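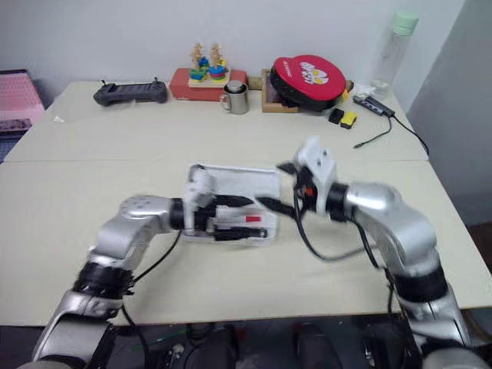

May, bench 2, afternoon

Sourdough again. Yes, this is the workshop notebook, and yes, the baking trial has its own binder. The binder is under the flour.

Picking up from the last entry, where I claimed the Hayashi starter was dead. It was sulking. Two feeds with the coarse rye and it climbed out of the jar and onto the underside of the shelf, where it has set like grout. Chisel is in the left drawer if anyone feels responsible.

Main question for this round is still the crust. Mikkel Dalsgaard wants a loaf that survives the drive to Kukville in a paper bag and arrives with the crackle intact. I have pointed out that people in Kukville have bakeries. He has pointed out that they are bad. We proceed.

Flour: switched from the Wellano white to a blend, 85 percent Wellano and the rest the rye that was left over. I would love to say the ratio came from reading. It came from the bag running out.

Water: tap, left standing overnight. Last time I used it straight and the dough smelled a little like a swimming pool, which Mikkel denies. His nose has been unreliable since the varnish job.

Mix and rest: flour and water together first, 20 minutes covered, then starter, then salt. I forgot the salt in batch 1 and remembered it during the second fold, so batch 1 has salt in the way a driveway has salt. Swirls of it. Kept it in the trial anyway for comparison, and because I had already labeled the tub.

Folds: 3 on each batch. Batch 2 felt right by the last one, smooth and a bit jiggly, pulling clean off the sides. Batch 3 felt like wet laundry throughout. Same recipe, supposedly. I suspect the scale, which drifts if you lean on the bench while it settles, and I lean on the bench a lot. Re-weigh next time with hands in pockets.

Proof: the cabinet thermostat reads whatever it likes, so I went by the dough. Poked it, waited, poked it again. Batch 2 sprang back slowly and kept a small dent. Batch 3 kept the whole finger. I shaped it regardless and it relaxed into a sort of hat.

Oven: the old Hetik deck. Left rear corner still runs hot and the door still needs the knee. Gave everything steam for the first stretch by pouring water into the tray of bolts, which hiss beautifully and have now rusted to the tray. Write down who donated the bolts. They should be told.

Results, such as they are:

Batch 1: handsome outside, and each slice a lottery. One mouthful bland, the next like licking a pier. Crust good, though. Thin, loud, blistered along the shoulder.

Batch 2: the winner. Opened properly along the cut, dark but stopping short of bitter. It crackled on the rack for long enough that Mikkel came over to ask what was wrong with the oven.

Batch 3: flat. Flavor is the best of the lot, annoyingly. Sliced it thin and toasted it, and now everyone is asking when we are making the crackers again.

Bag test: batch 2 went into paper while slightly warm, against my advice and in my absence. By late afternoon the crust had gone leathery and the bag had a damp patch on the bottom. Second half of the same loaf stayed on the rack, cut side down, and was still crisp when I locked up. So it needs to cool all the way before bagging, which every baking book says on page one, and which we have now established at a cost of half a loaf and a bag.

For next round:
- check the scale against the brass weights
- salt goes in a dish next to the tub, where I will see it
- hold back some of the water in batch 3 and add it only if the dough asks
- try a longer bake with the door cracked at the end
- different tray, no bolts

Mikkel wants to try seeds on top. I have written this down so that he can see it written down.

Starter fed at 5:40 and moved to the bigger jar. Lid on loosely. Please leave it loose.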